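4. Length and Gap in the Granus Cycle

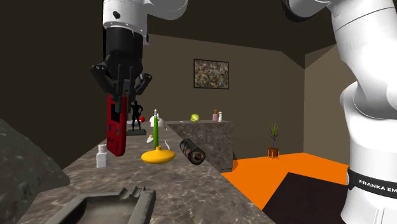 Page last modified: August, 4:12 p.m.

Figure 1. Simulated robot arm holding a red handheld game console.

4.1 Material

The Granus cycle consists of six novels, issued by two publishers. The first four appeared from Dralten as short paperbacks, and the last two from Podia in a larger format. The long interval between the fourth and fifth books has usually been treated as a matter of the author's career. We treat it here as a formal boundary and ask which features of the text change across it.

The unit of analysis is the scene, defined as a continuous passage with one location and one focal character. A change in either starts a new scene. Passages of pure summary, such as the extracts from the Ferreira archive that open most chapters, were coded separately and left out of the scene counts.

4.2 Sampling

We drew 50 scenes from the Dralten books and 50 from the Podia books. Scenes shorter than 600 words were excluded, which affects the early novels more than the late ones - the first book in particular relies on short exchanges between officials who do not appear again. The sample therefore understates the contrast in scene length, and we make no claim about length from it.

Each scene was coded for focal character, share of dialogue, and the presence of explanation addressed to a listener who already knows the facts. The last category is common in series fiction, where a late volume has to restate the premises of earlier ones.

4.3 Results

In the Dralten books the focal character changes at nearly every chapter break, and few characters carry over from one part to the next. In the Podia books two characters hold the focus for most of the narrative. Dialogue remains high in both groups, but its function shifts. Early dialogue settles a political problem and ends the scene. Late dialogue more often postpones a decision, and the same question is taken up again several chapters on.

Redundant explanation is concentrated in the fifth book. It falls off sharply in the sixth, even though the sixth depends on more prior events. One reading is that the fifth was written for readers who had not seen the earlier volumes - the sixth assumes they have now caught up. The archive extracts support this, as they grow longer in the fifth book and are dropped after the opening chapter of the sixth.

Coding of the extracts themselves is reported in Section 5.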